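Bookbinding for Beginners, Week 4: Covers, Titles and Why Things Stand Up
Notes by Siham Tannous

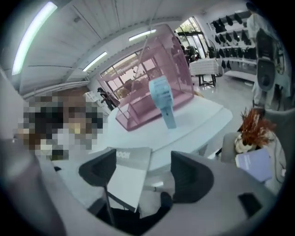
I want to spend this week on covers, which most of you have been itching to get to since we folded our first sheets in October. A cover has two jobs. It keeps the pages safe, and it tells somebody what they're about to pick up, often from the far side of a room. That second job is harder than it sounds! Take the gray booklet between the two dark fingers: bold letters along the top edge, darker gray on a pale gray cover, and all I can read of them is "OOM". Even three letters will do a fair bit of work if they're heavy enough. So when you plan your own title, put it high up, make it bolder than feels polite, and then prop it on a shelf and walk away from it.

Now, paper. I've been using Lacerda card for soft covers this term, and I like it a lot (the Stolis is cheaper but it cracks along the fold, as Table 2 found out). For the inside pages stay with the thin stuff we had last time. Your card needs to be heavier than your pages, somewhere near 200 grams a square metre, or the whole thing flops over like a wet leaf.

Grain next - sorry, I know I go on about it. Paper bends more easily one way than the other. Bend your sheet gently in both directions without creasing it and feel which way gives. The easy way should run from head to tail, along the spine. Get this wrong and your cover will curl, and no amount of pressing under dictionaries will bring it back. I have a Hikau notebook at home that I bound across the grain years ago and it still won't lie shut.

Scoring: bone folder, steel ruler, two light passes instead of one hard one. Fold away from the groove you've made, so the ridge sits on the inside. If you're binding more than 60 pages, score twice and leave a narrow spine between the lines.

For next time, please bring a finished text block of 26 leaves, sewn, with the thread ends trimmed, and two title ideas in pencil. Don't ink anything yet. The Jikon glue is in the tall cupboard, and please do put the lid back on.

Siham Tannous - questions in class or by the course noticeboard | © Siham Tannous | Back to top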